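Progress report: Safe operating practice for shared two-arm workcells
Prepared for the Brandau program office by Clem Gilchrist, Hirdale
Reporting period ending April

1. Status

Work package 2 (written operating rules) is complete in draft. Work package 3 (trial of the rules at the bench) is under way. Work package 4 (operator sign-off) has not started and depends on the training material described in section 5.

2. Operating rules

The draft rule set was issued to both sites, Hirdale and Nerbridge, and now has 6 sections. The main changes from the previous draft are:

Parts are placed on the mat only. The bare table around it is kept free of parts during a run.

Each arm has an assigned side. Crossing the centerline requires the other arm to be parked or holding position.

Hands stay off the mat while either arm is enabled. A status light is not accepted as proof that an arm is safe to approach. The operator confirms the state at the control station first.

Gripper speed is reduced to 110 mm/s for any move that ends close to the mat surface.

Cables are checked for slack at the start of each shift and after any change of tool.

3. Bench trial

The trial task is sorting plastic construction-toy pieces from a scattered start. The layout is deliberately uneven, with pieces grouped to the left and right and few in the middle, so that the side assignment rule is tested along with the centerline rule. Nuts, T-shaped pegs and perforated strips are mixed in both color and orientation. 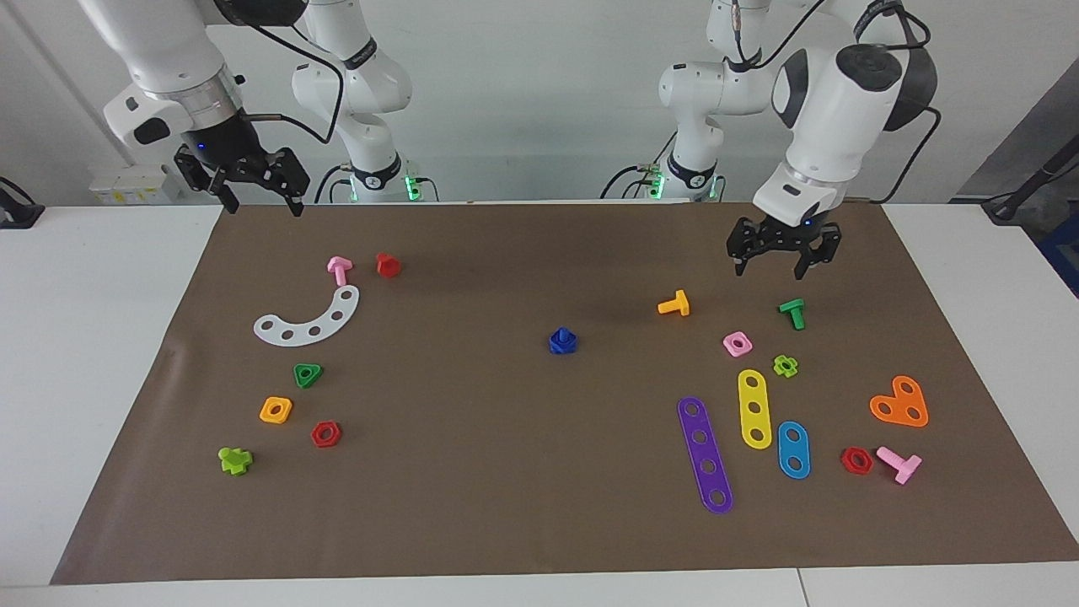
4. Results to date

The log holds 2369 runs, of which 1365 were made under the current draft. The remainder were made under the previous draft and are kept for comparison only.

No contact between arms has been recorded under the current draft. Most stops were called by operators for pieces pushed off the mat. Ebony Trevaskis reviewed the stop records and found that the reason field was often left blank. The log form now requires an entry before the next run can begin.

The reduced speed limit lengthens the cycle. We do not propose to raise it during this work package.

5. Open items

Deschamps has not yet returned comments on the centerline rule. The wording stays provisional until they do.

Training material for new operators is half written. The section on restarting after a stop needs to be tested with someone who has not used the cell.

The two sites still use different names for the parked position. Nerbridge will adopt the Hirdale term in the next issue of the rules.

6. Next period

Complete the bench trial, close the Deschamps comments and issue the rules for operator sign-off. No change to budget or end date is requested.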